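**Inspection record: collaborative handling cell, garment line**
Site: Gruratwood, Trimell building
Date of inspection: 28/04/2018
Inspector: Raquel Nogueira
Present for the operating team: Justinas Liepiņa, Līga Zariņš

Items are marked Satisfactory (S), Action required (A) or Not applicable (N/A). Comments are mandatory for every item marked A.

## 1. Documents and training

- [x] Risk assessment available at the cell: **S**
- [x] Operator training records complete: **S**. Refresher training for Z. Rozīte was entered in April.
- [ ] Site rules displayed at the entrance: **A**. The displayed copy is issue 15. The current issue is 18. Replace.

## 2. Stopping and isolation

- [x] Emergency stop within reach of the operator's normal position: **S**
- [x] Restart requires a separate, deliberate action: **S**
- [x] Isolator lockable in the off position: **S**
- [ ] Isolation procedure signed by the cell supervisor: **A**. Signature missing from page 5. E. Voyle to sign.

## 3. Movement and force

- [x] Speed limit set to 40 per cent during set-up and teaching: **S**
- [x] Limit protected by password: **S**
- [x] Gripper fingers free of sharp edges and damage: **S**
- [ ] Force check recorded after last change of fingers: **A**. The change is entered in the log but no reading is given. The cell is not to be used with a person inside the marked area until the reading has been taken.

## 4. Work surface and materials

- [x] Table secure and level: **S**
- [x] Floor markings legible: **S**
- [ ] Items not needed for the task kept off the table: **A**. See comment.

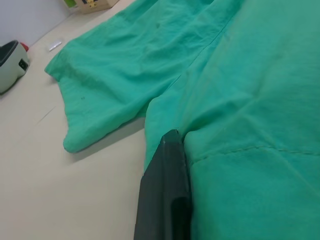
Comment on section 4. The Appiah handling rules require the working area to be kept free of anything that a moving garment could catch or drag. Large items call for particular care, as the operator may lose sight of what lies beside or behind the cloth. With the green garment spread out and the gripper finger pressed into it, a cardboard box and a white and grey device are both on the far side of the cloth, and a small white item lies flat on the table closer to it. The team is to decide which of these the task requires, fix those in position and remove the remainder before the next run.

## 5. Actions

| Item | Owner | Status |
|---|---|---|
| Replace displayed rules | L. Zariņš | Open |
| Sign isolation procedure | E. Voyle | Open |
| Force check and log entry | J. Liepiņa | Open, restricts use |
| Table layout | J. Liepiņa | Open |

Copy to the Cututville office. Actions may be closed only by the inspector.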